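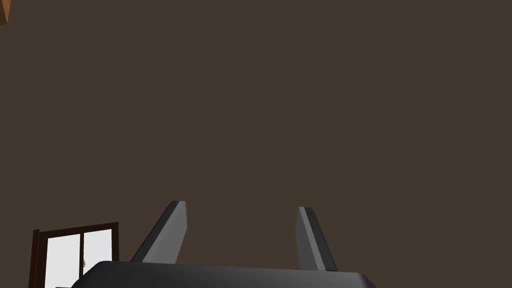 Pritora control software: progress report, July
From: Imtiaz Debnath
To: Tanvir Siriwardena, Grenden fund

Summary

We asked for money to make the two-arm planner dependable in simulation before any spending on hardware. It is better than it was in the spring. I would not call it dependable.

We ran 887 trials in the simulated room and the planner finished 298 of them. The Prerkimcombe team put a higher number in their slides, but they left out every trial where planning timed out at 60 seconds. I have counted those as failures and would ask that you do the same.

What was built

The new motion planner now handles both arms in one search. Before, the second arm waited its turn. The test room has a long counter with a plate, a knife and a tray on it, and a desk across the aisle with a monitor, a lamp and plants. It is tidier than any kitchen I know, so please read the results with that in mind.
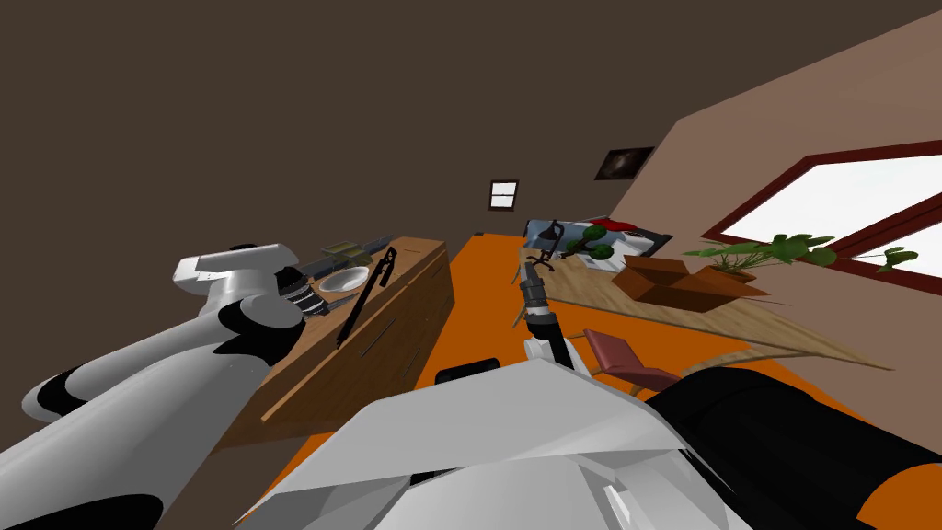
What still goes wrong

Perception is the weak part. The wrist views are often filled by plain brown surfaces at close range, and the pose estimator then returns a confident answer built on very little. Karunaratne's confidence filter was meant to catch this. In my replays it caught 17 cases and let plenty through. 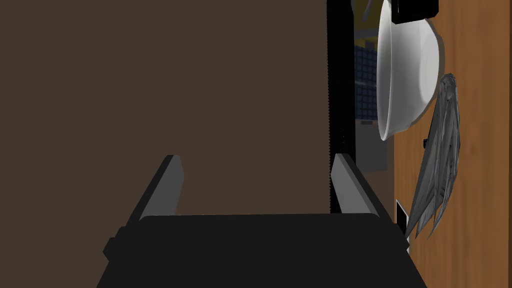 Wrist view in simulation, gripper open, with the bowl off to the right.

Next period

Rewrite the filter, log every timeout by cause, and rerun the full set with the same seeds. I am not asking for the hardware money yet. If the rerun gives no clear gain, we should talk about dropping the joint search and going back to one arm at a time.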